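Products > Tasari > Talks > Speaker notes
Search this site Search

Slot is Tuesday, after lunch. Thank Sanne Van Leeuwen for the intro, then go straight in.

Start with what Tasari sells: a two-arm tabletop kit for handling cloth, plus the Ostelcombe software license. The base kit is 570 dollars a month. With remote support it is 666. Say both prices early so people stop waiting for them.

Minimum term is 6 months. We did the review on a shorter loan of 3 weeks — mention that up front.

Setup. The manual is fine until the calibration chapter. Skip the story about the firewall unless asked.

Cloth is harder than boxes. It changes shape when you pick it up, and dark cloth is hard on cameras. Pause, then the three slides.

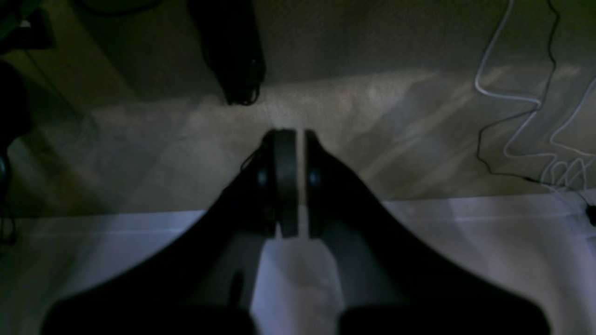
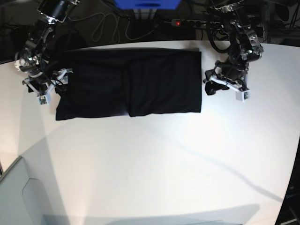
Black cloth on the white table in the second one, held up in the gripper in the third.

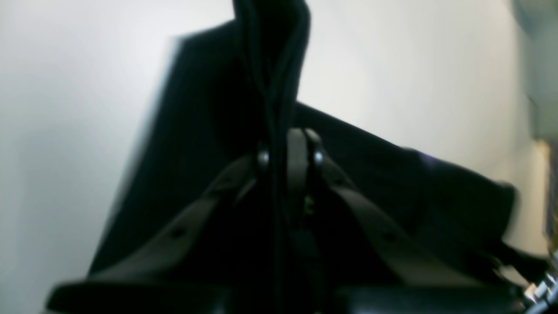 Compare with Skokitz next. Skokitz has the better spare parts list, Tasari has the better logging. Sison only rents to schools, so one sentence on them.

Take questions on price first. If someone asks about towels, say we did not test towels.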